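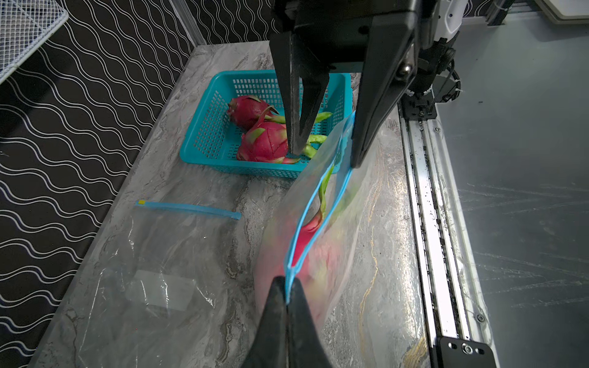

火龙果这个东西,我是搬到苏格兰以后才开始认真吃的,说来好笑。小时候在家里,水果摊上堆得满满的,我妈一问要不要买,我就说没味道,不要。现在人在外面,隔三差五就想吃这些以前看不上的,还有番石榴、莲雾、杨桃(杨桃我到现在也没在这边买到过像样的)。

先交代一下近况,七月份基本没更新,有朋友留言问我是不是弃坑了。没有没有!就是搬家。从镇中心搬到了Torside,离海更近,离超市更远。房东叫Shona Farquharson,住在楼下,人特别爽快,签合同那天她顺手塞给我一把自己种的大黄,问我会不会做。我说会,回家就上网查怎么做。第一次糖放少了,酸得我一个人在厨房里龇牙咧嘴,第二次好多了,配了点姜,煮到软塌塌的,抹面包挺好吃。

搬家之后最大的变化就是买菜。以前楼下就有店,缺根葱下去拿一根。现在要么走到坡下的小店,要么坐车去Clelen那家亚洲超市,一来一回大半个下午就没了。所以我开始认真研究一件以前从来不想的事:怎么把水果放得久一点。

我以前的习惯特别差,买回来连袋子往冰箱里一塞,想起来的时候已经是一滩水。上个月扔掉一整盒草莓、半个木瓜,心疼得要命,尤其那个木瓜还是我抱着坐了一路车抱回来的。后来痛定思痛,把冰箱清空擦了一遍,重新安排。

先说火龙果。我现在的做法是不洗,直接放,吃之前再洗。当天或者第二天吃的就搁在外面阴凉的地方,多买的放冰箱下层。带着一身水放进去的那次,叶片根部很快就长了毛,绿的那些尖尖也变黑变软,从此不敢了。挑的时候我会拿在手里掂一掂,同样大小选沉的,皮要绷着,捏上去微微有一点弹性。那些小尖尖如果已经干枯发黄,多半放了很久。红心白心从外面我是真看不出来,网上说看形状,我照着挑过几次,全错。有一次信心满满地跟Shona说这个肯定是红的,一刀下去,雪白。她还安慰我说白的好看。

价钱嘛,就别问了。这边火龙果是按个卖的,不上秤,所以更要挑沉的呀!我每次站在那里一个一个掂,旁边的人大概觉得我很奇怪。

再说芒果和牛油果,这两样都是买硬的回来等。跟香蕉放一起熟得快,这个大家都知道吧,我是为了写这篇特意试了一次,两个牛油果,一个和香蕉一起装纸袋,一个单独放窗台。纸袋里那个早了两天软。不过香蕉自己也跟着变成豹纹了,最后做了香蕉面包,我用的是四百克香蕉(去皮称出来398,懒得再添了),面粉少放了一点,烤出来中间有点湿,像布丁,我自己倒是爱吃这种口感的。

香蕉面包的方子有人问过,我简单写一下。香蕉压成泥,不用太细,留点疙瘩。黄油94克化开,红糖看心情,我放得不多,香蕉熟透了本来就很甜。鸡蛋两个打进去,搅匀,再筛面粉和泡打粉,翻拌到看不见干粉就停手。核桃可放可不放。我那个烤箱脾气怪,右边火大,中途要掉个头,大约42分钟拿牙签戳一下看看。你们自己的烤箱自己了解,别全信我。

叶子菜也顺便说两句。小白菜、菠菜这类我现在用厨房纸裹一层再进盒子,纸湿了就换。葱切成葱花冻起来,煮面的时候直接抓一把,香味肯定不如新鲜的,可是总比没有强。香菜试过插在水杯里放冰箱门上,效果好得吓人,就是每次开门都要小心,上周我一拉门,整杯水泼在袜子上。姜我是整块冷冻,要用的时候拿出来直接擦成末,连皮都不削,这招是跟Imrie路上那家面馆的老板娘学的。

说到那家面馆,我必须插一段。他们家原来只有三种面,汤底熬得浓浓的,辣椒油是自己炸的,冬天进去一坐眼镜全白。最近加了一个冷面,黄瓜丝切得细细的,醋很冲,我连吃了两回。老板娘说她们夏天生意淡,想着换点花样,我说求你千万别下架,苏格兰的夏天再短也是夏天啊。她就笑,多给了我半个卤蛋。

上上个周末天气难得好,我跟同事去Gorach那边走海边的步道,带了一大盒切好的水果。教训是火龙果不要跟别的切在一起!红心的那个汁水把哈密瓜、苹果全染成了玫红色,一打开盒子大家都叫了一声。味道倒没串,就是吃完每个人的舌头都紫红紫红的,回程在车上互相伸舌头,像一群小学生。同事的外套袖口也沾了一点,她回去用冷水和洗洁精搓,据说淡了不少,还剩个浅浅的印子。我说赔她一件,她不要,让我下次再做个香蕉面包。

步道本身很好走,前半段平平的,后半段有个大坡,风大到说话要用喊的。海边开着一片一片的粉色小花,问了一圈没人知道叫什么。有认识海边植物的朋友请告诉我,叶子细细的,一丛一丛贴着石头长。我手机那天没电,没拍成,只好靠嘴形容了,抱歉抱歉。

哦对了,还有人问我阳台上的番茄。活着!搬家的时候折了一枝,我以为完了,结果旁边又冒出新的来。现在挂着几个青的,迟迟不肯红。Shona说她妈妈以前会把不红的番茄摘下来放抽屉里,包上报纸慢慢等,我准备再给它们一点时间,实在不行就照办,或者干脆做成酸酱。有谁做过青番茄酱的,求方子,不要太甜的那种。

下一篇想写写我在新厨房里怎么折腾那个小得可怜的储物柜,门还是反着开的。今天先到这里,锅里的绿豆汤该关火了。

2018年8月25日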